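Gotov folding desk, five months in

Quick one, on my lunch. Bought the Gotov in November when I started working from the spare room full time. Wanted something that folds flat so guests can still use the bed. Paid 300 for it, free delivery. Also looked at the Clisimach one, more money and the legs looked flimsy to me.

Delivery was fine. Box was heavy!! Get help on the stairs. Put together in 18 minutes, mostly me losing the little hex key under the bed. Instructions are all drawings, no words, and step 5 is upside down, I'm sure of it. Ignore it and just match the holes.

Good stuff first. Top is a decent size. Laptop, a screen, coffee, notebook, still room for my elbows. Doesn't wobble when I type. Wipes clean, even tumeric from a lunch I shouldn't have been eating there. Folds up in one go once you get the knack, slides behind the door.

Bad stuff. The latch on the left leg is stiff and pinches. Got my thumb twice. Feet are hard plastic and scratched the floor before I noticed, so stick felt pads on day one. No hole for cables at all, which for a desk at this price, come on. Everything just hangs off the back and you have to unplug the lot every time you fold it. I ended up with a power strip on top of the desk for a while. Ugly but it worked.
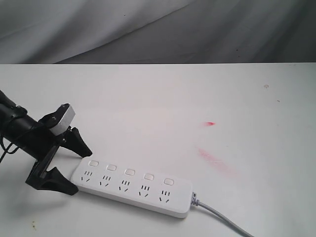
Switched to a Skerura clip tray after that, screws off in seconds, much better. Wish it came with the desk.

Customer service: wrote to Bhutto (the shop, not the maker) about the latch. Took them ages to reply, then they sent a new one with no fuss. Order ended in 716 if anyone from there is reading, the new latch is just as stiff, sorry.

Would I buy it agian? Probably yes, if it was on sale. For a small room where the desk has to dissapear on weekends it does the job. If you never need to fold it get a normal one, cheaper and you keep your thumbs.

4 stars. Losing one for the latch. Might update after summer if the hinge starts going, it creaks a bit already.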